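Brunora After Dark: Our Pop-Up Supper Project
Augustina Kwofie and Dezső Erdős

For our hospitality project we took over the Brunora lunch room for 2 evenings in September and ran it as a small-plates restaurant. We loved every minute of it! Dezső wrote the menu (smoked trout on rye, pickled beets, a very good plum dumpling) and I looked after bookings, seating and the floor.
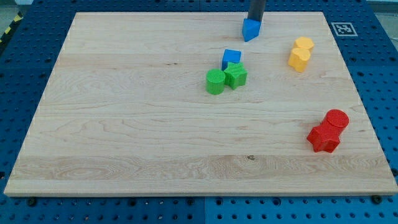 The trout sold out by 7:30 both nights, so we'd order more next time. We seated 26 guests at each sitting and took $3,917 in total, drinks included. Service dragged on the first night, with 13 minutes between courses, but moving the dessert station closer to the pass fixed most of that. Our favourite comment card just said "more dumplings".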